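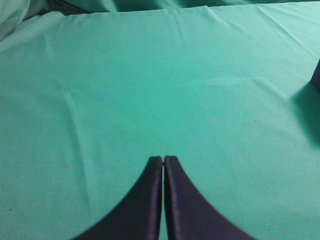

Fig. 3. Sheet laid on the flat surface, far end still in folds.

Section 3. Laying and smoothing the sheet

Read this section through once before unpacking. Takes a few minutes. Most returned sets come back over creases and fit, and both get sorted at this stage.

Applies to: Joltar flat sheet, set no. 3664, all colors. Fitted sheet is in Section 4. Different method, don't mix them up.

Before you start

Wash first. Warm, not hot, on its own or with the pillowcases from the same set. The darker greens and teals can give off a bit of color in the first wash. Keep whites out.

Dry on low. Take it out slightly damp if you plan to iron.

Clear the bed or table completely. Brush off crumbs, lint, pet hair. Anything left underneath shows through as a bump.

Wash hands. Hand cream marks matte cotton and it takes two washes to get out.

CAUTION: Cut the bag open along the side, not across the top. The sheet is folded right up against the top seam and scissors go straight thru it. Cuts are not covered.

3.1 Finding the top

1. Lay the folded sheet in the middle of the surface, label side up.
2. Open the first fold toward you. Open the second to the left.
3. Look for the wide hem. That's the top end and goes to the headboard. Narrow hem goes to the foot.
4. Check the care label. Should end up at the foot, left corner, underside. If it's at the head, turn the whole thing now. Much harder later.

Note: Sheets from the Akanda range have the same hem width at both ends. Go by the label only.

3.2 Spreading

1. Stand at the foot. Take both near corners.
2. Shake once, let it drop. Don't drag it across. Dragging pulls the grain off line and you get those long diagonal creases.
3. Line up the foot hem with the edge of the mattress, then let the extra hang. You want 14 inches over the end on a standard mattress.
4. Leave the far end alone for now. It will sit in loose folds and ridges, as in Fig. 3, fine at this point. Gets dealt with in 3.3.
5. Check both sides hang the same. Adjust from the foot only.

Note: On a table (cutting, marking, ironing in sections) skip the overhang. Line the hem up with the table edge and weigh down the corners. Cans are fine. Nothing with a rusty base.

3.3 Smoothing

Work near to far. Never from both ends at once, the slack has nowhere to go and you end up with a ridge across the middle.

1. Flat palm, fingers together. Start center, at the end nearest you.
2. Push away from you in one long stroke. Light pressure.
3. Back to the start, one hand width to the left. Repeat to the edge.
4. Same on the right.
5. Walk round to the head. Take the rumpled part by its hem, lift it clear of the surface, pull gently toward you and lay down.
6. Last pass with the palm, center out to the sides.

Small soft creases along the old fold lines are normal for the first week. They drop out with use. If you can't stand them, see 3.4.

CAUTION: Don't smooth with a ruler, a book edge or a scraper. It polishes the weave and leaves shiny tracks on matte fabric. These do not wash out.

CAUTION: Rings and watch straps off. One snag pulls a thread the full width.

3.4 Creases that stay put

Try in this order.

1. Mist with plain water from arm's length. Wait ten minutes. Smooth again as 3.3.
2. Steam. Keep the steamer moving, don't rest it on the cloth.
3. Iron, medium, from the underside. Put a dry towel under if you're working on a table. Don't iron on the mattress.

No starch. No spray sizing. It goes stiff and picks up lint.

Still creased after all that, the sheet was most likely overdried. Rewash, take it out sooner.

3.5 Checking the color

Look at it in daylight if you can. The surface can look brighter in the middle and paler toward the corners depending on how the light falls, and folds always look darker then the flat part. This is light, not dye. To be sure, move the pale corner to where the bright area was and look again. If it stays pale, it's a dye fault, and we'll replace it.

Stripes, blotches or a hard line where the shade changes: dye fault too. Stop, don't wash again, go to 3.8.

3.6 Tucking

1. Foot end first. Lift the mattress just enough, slide the overhang under flat. No bunching.
2. Corners: pick up the side edge a forearm's length from the foot, lay it up on the bed as a triangle, tuck what hangs, drop the triangle, tuck again.
3. Sides next. Work from the foot up, stop level with the pillows.
4. Leave the head end open. Blanket goes on, then fold the wide hem back over it.

Tucking pulls the top slightly. One more light pass with the palm and you're done.

Note: Fusetti deep mattresses need the extra long sheet. The regular will tuck at the foot or cover at the head. Won't do both.

3.7 Quick fixes

Sheet slides: smooth protector underneath. Swap it for a cotton one or tuck deeper at the sides.

Ridge across the middle: smoothed from both ends. Lift the head end, start 3.3 over.

One side hangs lower: label in the wrong corner, or the sheet was turned a quarter. Check 3.1.

Diagonal creases: dragged. Lift, shake, drop.

Feels rough: not washed yet, or too much detergent. Rinse cycle, no softener.

Lint all over: washed with towels. Dry on low by itself, clean the filter, roller for the rest.

Hem puckers: hem thread has shrunk ahead of the cloth. Pull along the hem by hand while damp. Usualy clears in one go.

3.8 Faults and returns

Keep the bag and the paper band until you've done 3.5. Band has the batch number. Sheets with batch 106 have the care label in the right corner, not the left, so reverse step 4 in 3.1 for these. Nothing wrong with them otherwise.

Returns go to the Flisstead warehouse, address on the band. Fold dry. Damp sheets get refused at the door.

Section last changed 23rd June. Replaces the March sheet, throw that one out, the overhang figure was wrong.

Next: Section 4, Fitted sheet.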